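Swapping drives in the Cliltano

I finally got to the drive swap this Friday. I had been putting it off since the first warning email came in, and the warnings had gone from one a week to one every night. The storage box is an old Cliltano that I bought secondhand from a company called Gultlow when they cleared out an office. It came with the drives still in their caddies, wiped, and a folder of paperwork I have never needed.

The box has six bays. Bay 4 was the one complaining. The log said 61 reallocated sectors, which was up from the week before. That may not sound like a lot, but the number was climbing and everything I have read says to replace a drive when the number climbs.

I checked the backup first. I keep a second copy on a single large disk that stays unplugged in a closet, and I let it finish a full sync before I touched anything. That took most of the afternoon. 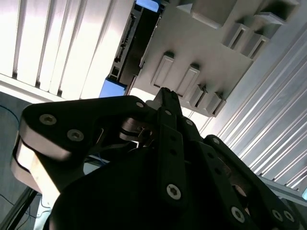
The replacement drive is the same capacity as the old one. I ordered it from Kwak, where I usually buy parts, and it arrived in a plain box with decent foam. I wrote the serial number in my notebook along with the bay number. I started doing that after I once pulled a good drive by mistake and had to sit through a rebuild I didn't need.

My friend I-seul Kwon manages storage for a living, and I asked her whether I should power down first. She said these bays are meant to be swapped with the power on, but if nothing depends on the box staying up, shutting down costs you five minutes and you worry less. I shut it down.

Getting a drive into a caddy is simple but fussy. The old screws were in tight and one of them was already a little chewed up, so I used the right size driver and leaned on it. I put the screws in a bottle cap so they wouldn't roll off. The new drive goes in with the connector at the back and the circuit board facing the open side. I start all the screws by hand and tighten them after, otherwise the last hole never lines up.

A caddy should slide in without much force. If it stops early, pull it out and check that it is straight in the rails. I have forced one before and bent the little guide at the side of the bay.

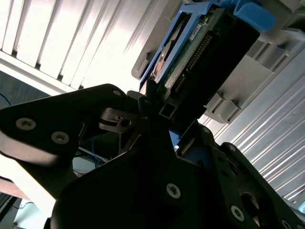 After that it was a matter of booting up and starting the rebuild from the admin page. The estimate it gave me was 3480 minutes, and then it changed its mind and said 3110. I left it alone and went to make dinner.

While I was waiting I printed new labels for the fronts of the caddies. The old ones were handwritten by whoever had the box before me, and two of them were wrong. Mine have the bay number and the month I put the drive in, so this one says November.

Next on the list is the fan, which has a rattle when it first spins up. Clilten sells one that should fit, but the connector looks different in their listing and I have written to ask. I will also have to find somewhere to recycle the old drive once I have wiped it.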